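The spoon from the Ololstead market

Jun 25, 2023

My aunt has always said that good cutlery should match. For many years I believed her, and I owned one set of 8 forks and 8 spoons, all steel, all the same. Then in February I went with my neighbour Anwara Ekanayake to the market in Ololstead, and I came home with a spoon which does not match anything.

It is gold, very shiny, and the end of the handle is full of small loops and curls, with a point like a little crown. I paid three dollars for it. The seller told me that it came from a house in Skiscombe, but he did not know more than this. 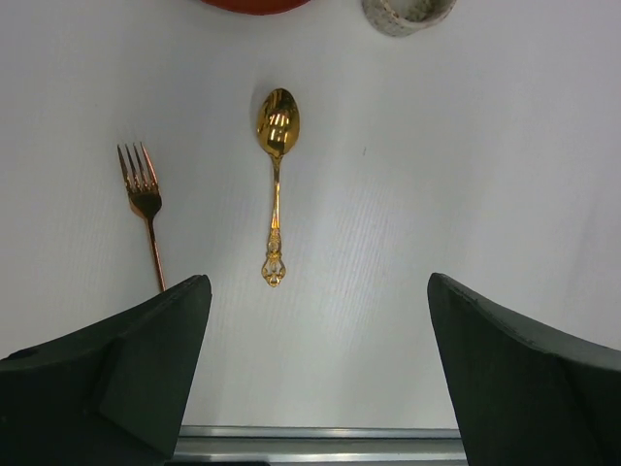 The fork and the market spoon on my white table.

The fork I found two weeks later, in another place. I had hoped it would be the same colour, but it is more like copper or rose, and much plainer. At first this bothered me. I put them next to each other for several evenings and tried to decide if I should keep looking for a better partner.

Now I have stopped looking. I lay them together when I eat alone, and Anwara gets the spoon when she visits, as it is her favourite. I wash both by hand in warm water and dry them immediately with a soft cloth. The curls on the handle need some patience, and I use an old toothbrush there.

Next month I would like to find a small knife, in any colour.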